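Skemley Student Robotics Project
Interim Progress Report to the Garent Fund
25 June 2021

1. Status

The project remains within the scope agreed in December. Two of the three work packages are complete. The third, policy training on the Loro arm, started later than planned and will run into the next reporting period. No change to the total award is requested.

2. Work package A: hand-held grippers

Students built 2 pairs of hand-held grippers to the Morris drawing set. Each pair lets an operator record a two-handed task directly, with no arm in the loop. The first build had excessive play in the left trigger linkage, and recordings made with it were discarded. The linkage was redesigned with a longer pin and a printed bushing. Both pairs now close repeatably and pass the bench check students run before each session.

Cable strain remains a weak point. Connectors on the right-hand unit worked free during early sessions and caused dropped samples. A clip at the wrist has reduced the fault but has not removed it. A locking connector is on order.

3. Work package B: demonstration recording

Recording takes place at a table on the carpeted platform, with dark curtains at the sides to limit changes in background. The task set covers handling of ordinary desk items, including soft goods such as fabric pouches and small rigid items such as glue sticks. Soft items were added at the students' request after the rigid set proved too easy to be useful for comparison.
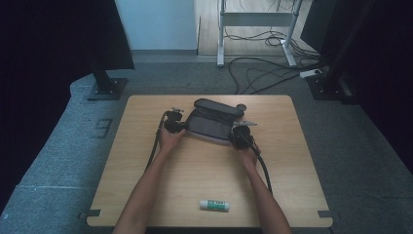 The data set stands at 966 accepted demonstrations. Acceptance requires a complete recording from both hands, a synchronized video stream, and a task label confirmed by a second student. Most rejections came from timing drift between the two hands. A clock check at the start of each session was introduced in response, and rejections have fallen since.

Team size is 13 students. Each has completed the safety briefing and at least one full session as operator. Sessions are limited to 20 minutes per operator to control fatigue, which had shown up in the data as slower and less consistent grasps.

4. Work package C: training and evaluation

A baseline policy has been trained on the rigid items only. It has been run in simulation and not yet on the Loro arm, pending replacement of a wrist bearing. Soft items will be added once the baseline has been measured on hardware.

5. Next period

Fit locking connectors to both gripper pairs. Replace the wrist bearing and recalibrate the arm. Run the rigid-item baseline on hardware. Extend the soft-item set and freeze the data for the final comparison.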